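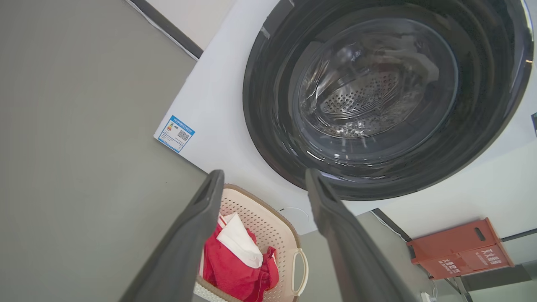 Albertina Sequeira put it to us in our first month that a rule which cannot be read aloud in one breath will not be followed by anyone with a basket of washing in front of them. The sentence is still pinned above the desk where our working rules are drafted, and it has shaped most of what we publish.

Polatik is a small institute concerned with the safe and orderly conduct of household robots. We write working rules for laundry, kitchen and cleaning tasks, we train the people who supervise such work, and we review the practice of organisations that ask us to do so. We do not build robots and we do not sell them.

Our work

The institute is organised in 3 sections. The Rules Section, led by Inês Loureiro, drafts and revises our code of practice. The Training Section runs courses for supervisors and operators at our Patrício building. The Review Section visits members at their own premises and reports to them in writing.

Our principal publication is the Fellus Code, which sets out in 13 rules how a robot and its supervisor should conduct themselves when handling household goods near an appliance. The code is written in everyday words. Each rule is followed by a short note on how it may be checked by a person standing in the room, with no special equipment.

The laundry rules

Members most often ask us about laundry, and the main points are given below in shortened form. The full text is supplied on joining.

The basket is placed on the floor in front of the machine before work begins, and it is not moved by any person while the arms are live.

The drum is checked by eye before loading and again after unloading. A closed door is not taken as proof that a drum is empty.

Cables on the floor are kept close to the wall and outside the reach of the grippers.

Garments are lifted clear of the basket rim before they are carried to the door. If cloth catches on the rim or on a handle, the arm stops and the supervisor is called.

The door is never pulled by the glass or pushed shut against resistance.

Fire equipment and its signs remain in clear reach at all times.

A supervisor stays in the room for the whole of a task and does not supervise a second room.

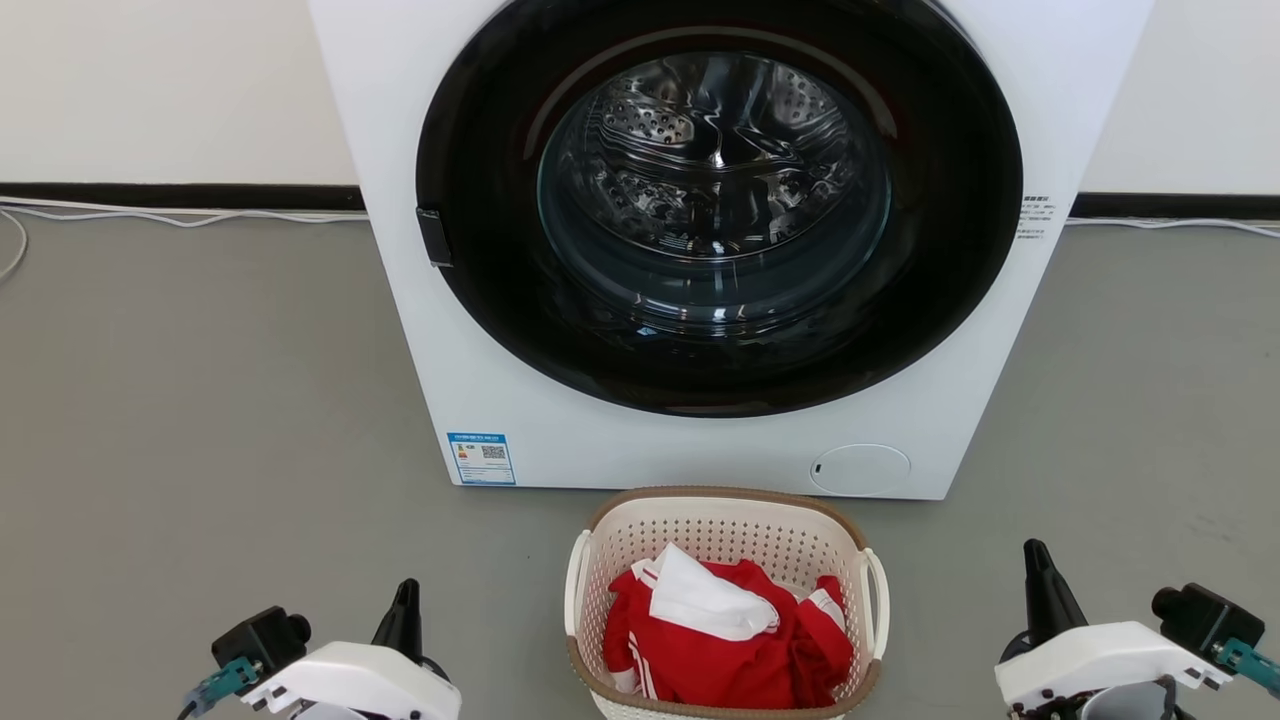 The remaining rules deal with record keeping, with the handing over of a task from one supervisor to another, and with the care of items that members of the public have entrusted to the operator. Every stop is entered in the log, whether or not the cause is known. The log held by the Review Section now contains 2,402 entries, and it is read in full by the Rules Section before any revision of the code is put forward.

How the code is revised

The code is reviewed each August. Any member may propose a change in writing, and proposals are tried in our own rooms before they are considered for adoption. A proposal that supervisors find difficult to apply is returned to its author with their comments. The present wording on floor cables was returned twice before it was accepted.

Older versions of the code remain available on request, so that members may see what has been altered and on what grounds.

Training

The Tranar course is open to supervisors with or without a technical background. Those attending learn to prepare a room, to recognise when a task should be stopped, and to write a clear log entry. They are assessed on practical work under observation. A certificate is issued in the name of the individual and does not pass to the employer.

Places are limited to 13 on each course. Morning sessions begin at 9 o'clock, and flat, closed shoes are required in all practice rooms.

Membership and enquiries

Membership is open to care providers, housing bodies, laundries, schools and firms that develop household robots. Requests for the code, for a review visit or for a course place should be sent to the institute office in writing, stating the kind of household work involved. Questions on the meaning of a particular rule are answered by the Rules Section.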